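News from the Nanby Repair Bench

January 1, 2020

A happy new year to all of you, and thank you for the biscuits, which lasted very nearly to the end of the washing-up. We finished the old year with 11 desktop computers on the shelf, most of them handed in after the October clear-out at Karppinen, and Martti Kettunen has been working his way through them ever since with his usual patience (and his usual radio).

He has asked me to pass on a word about parts. If you are taking a machine to bits, please give each piece its own place before you pick up the next one - the drive standing in its holder, the processor lying flat in the square one with its lid upwards, the memory resting across its two supports. Leave the blue rails on the hard drive, too, as they are a nuisance to match up later. I lost a whole evening that way myself, and Niilo Kinnunen very kindly only mentioned it twice.

Lay the case on its side with the open part facing up, and turn it whichever way lets you reach the board comfortably.

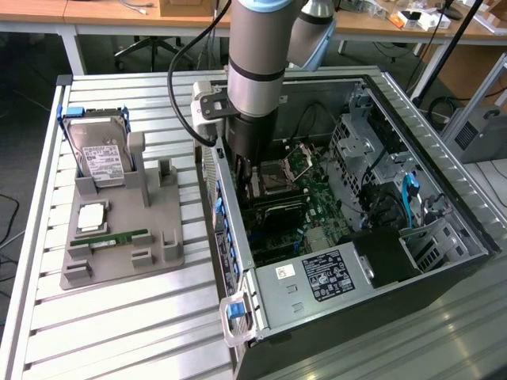
Wanted for the spring

We could use three more keyboards and any spare power leads you have in a drawer. Niilo is driving over from Ukley at the end of the month and is happy to collect on the way.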